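Usen Desktop Teardown Notes

Version 2 of the notes, labels and part lists for taking apart old office desktops. README for the whole folder, please read it before you open the spreadsheets!

What this is

Usen started as a text file of screw sizes and got out of hand in the best way. It now covers 57 desktop towers, all retired office machines that came through the Dekberg reuse workshop, with 830 part entries between them. Every entry is one thing you can lift out of a case and hold: a memory stick, a drive, a power supply, a bracket that holds some other bracket.

I love these machines. They were built to be opened, and you find lovely bits of thinking inside them (a green latch where your thumb already is, a cable clip folded out of the same sheet as the drive cage). I wanted a record that people who fix, reuse or recycle computers could search without having to own the same model.

What's in the folder

towers.csv: one row per machine, with case style, board layout and where the power supply sits
parts.csv: one row per part, with the tower it came from, how it is held in and what has to come out first
fasteners.csv: screw heads, thread and length
photos: bench pictures, grouped by tower
notes: plain text, one file per tower, written as I went

How a tower is laid out

All the notes assume the case is on its side with the panel off and the open side up. "Near" is the edge closest to you and "far" is the edge behind the board. In the tower from the Drokow batch, that puts the power supply along the near edge and the motherboard in the middle, with the drive cage off to the right.

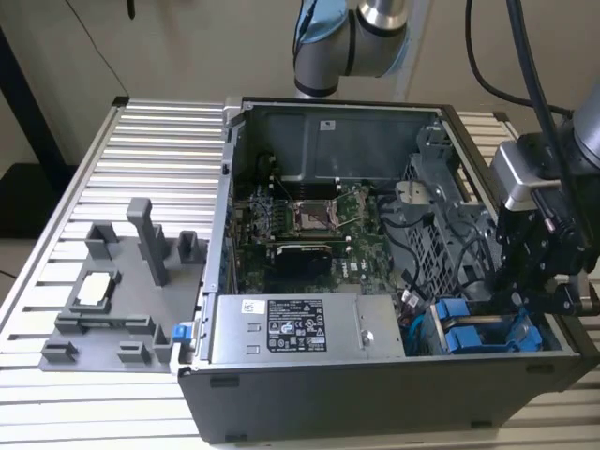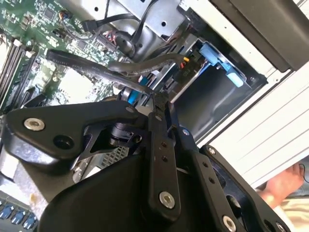

Order of work

The "needs_first" column in parts.csv is the one I'm proudest of. It tells you what is in the way. If it is blank, you can go straight for the part. If it says "data cable", unplug that at both ends and lay it outside the case before you reach for anything else. Flat cables love to hide a connector you will want later!

My usual order is cards, memory, drives, cables, power supply, board. Small-form cases break this all the time and their notes files say so at the top. There are 19 of those, marked "sff" in towers.csv.

The power supply always stays shut. There are no entries for anything inside one and I won't be adding any.

Words I use

Cage: any metal frame that holds drives, with or without holes in it
Shroud: a plastic cover that guides air or hides a fan
Cover: the metal strip that fills an unused expansion slot
Board: the motherboard, never a card

Known gaps

Screw lengths in the oldest entries were measured with a school ruler, so treat them kindly. The Fiadzo batch has no fastener rows yet. Front panel connectors are recorded by wire color only, and colors vary a lot even between two towers of the same model, so check the printing on the board before you plug anything back.

A few parts are still listed as "bracket, unknown". If you recognize one from its notes file, please send me a correction. I get a real kick out of closing those.

Using it

Free to copy, change and share, and a mention of Usen is nice. Corrections go in fixes.txt, one per line, with the tower number first. I go through the file on Tuesday evenings.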